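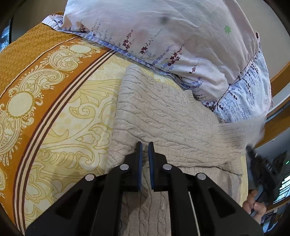
Guest room bed, Skadbridge House

Skadbridge House Residents' Association
Minutes of the June meeting, held in the ground floor lounge

The meeting opened at 7:05 p.m. A quorum was present. The minutes of the previous meeting were approved with one correction: the bike room key deposit is refundable.

1. Accounts
The balance in the operating account is $3095. The reserve is held separately and did not change. Two households are behind on dues and have been sent letters.

2. Roof drain
Adamczyk cleared the drain over the north stairwell and quoted $3000 to replace the section of pipe behind it. A second quote, from Vesivberg, also came to $3000 but leaves out the ceiling repair. It was moved and seconded to accept the Adamczyk quote, to be paid from the reserve. Carried, with one abstention. Residents on the north side will get a notice under the door before work starts.

3. Guest rooms
The sign-up sheet will move from the lobby to the mail room. Guests may stay up to 9 nights, after which the host needs to ask for an extension in writing. A request to allow pets was discussed. Opinions were divided and the question was put off. Hosts are reminded to strip the bed and return the key by 11 a.m. on the day their guests leave.

4. Laundry
The Rokix card reader on the second dryer rejects cards that have been topped up online. The company has been called twice. Until it is fixed, use the first dryer. Refund slips go in the office mailbox with your unit number on them.

5. Garden beds
All plots are taken. The hose is leaking at the tap end and a new fitting will be bought. Tomato cages left over from last year will be thrown out unless claimed.

6. Other business
A resident asked whether the side gate could be locked earlier in the evening. Several people come home from work after 10 p.m., so the time stays as it is. Noise from the alley was raised again and carried over.

The next meeting will be in September, same place. Adjourned at 8:20 p.m.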